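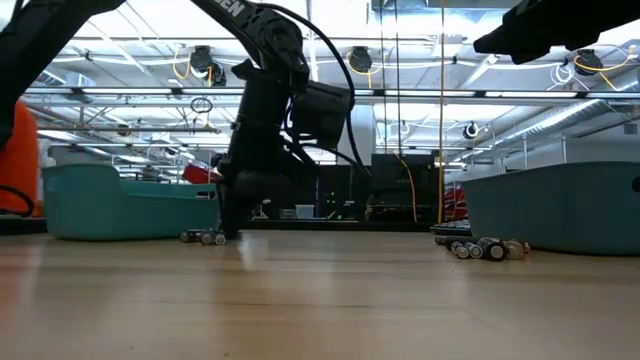

Batteries and two teal bins on a wooden tabletop.

What's inside a battery?

Go on a battery hunt around your home and you'll be amazed where they turn up. The TV remote has some. So does the torch in the kitchen drawer, the clock on the wall, the bathroom scales and probably half the toys under your bed. A battery is a little package of stored energy that you can carry anywhere, even up a mountain or into a tent!

But how does electricity fit inside a metal tube? The answer is that there isn't any electricity sitting in there waiting to get out. What's in there is chemistry.

Three main parts

Every ordinary battery has two ends, called terminals. One is marked with a plus sign (+) and the other with a minus sign (−). Each end is joined to a different material inside. Between those two materials is a damp paste or liquid called the electrolyte (say it like this: ee-LEK-tro-lite).

When you switch on a torch, you join the two ends of the battery in a loop, called a circuit. Now the chemicals get busy. Tiny particles called electrons leave the minus end, zip around the loop, light up the bulb and come back in at the plus end. Switch the torch off and the loop is broken, so the electrons stop flowing.

Why do batteries go flat?

The chemicals get used up bit by bit. When there's not enough left to push the electrons along, your torch goes dim and then goes out. In some batteries that's the end of the story. Rechargeable ones are different — plugging them into a charger runs the chemistry backwards, and they can be used again and again.

Big ones and little ones

Batteries come in lots of sizes, and the sizes have names. AAA is skinny. AA is a bit fatter. C and D are chunky, and you might find them in a big torch or an old radio. The funny thing is that an ordinary AAA and an ordinary D both give the same push, 1.5 volts! The big one has much more chemical packed inside, so it can keep going for longer.

Long dark ones, small silvery ones, pale ones: the colour of the outside doesn't tell you how strong a battery is. Makers choose whatever colours they like for the wrapper. To find out what you've got, read the writing on the side.

Where do old batteries go?

Not in the rubbish, please! Batteries can start fires in garbage trucks, and they're full of metals that can be used again, such as zinc and steel. Old batteries need to go to a special collection point, where they are sorted by type.

Zahira Hartono's class at Prindbridge Primary set a goal of collecting 20 kilos of flat batteries in one term. The kids asked their grandparents, their neighbours and even the swimming pool. By August they had 1,948 batteries, and then Yusri Kusuma's uncle turned up with a bucket from his shed and the final total was 2,035!

Try this: the drop test

Ask an adult to find you one new AA battery and one flat one. They should be the ordinary alkaline kind (it says so on the side). Hold each one upright, flat end down, 5 centimetres above a hard table, and let go. The new one usually lands with a thud. The flat one often bounces and falls over. The paste inside gets stiffer as the battery is used, and that changes how it lands.

Battery safety

Never open, squash or heat a battery. Never put one in your mouth. Button batteries, the ones shaped like little coins, are very dangerous if swallowed, so if you find a loose one, give it to an adult straight away. If a battery looks swollen or leaky, don't touch it and tell someone.

Words to know

Terminal: the plus or minus end of a battery.
Circuit: a loop that electricity can flow around.
Electrolyte: the paste or liquid between the two materials in a battery.
Volt: a measure of how hard a battery pushes.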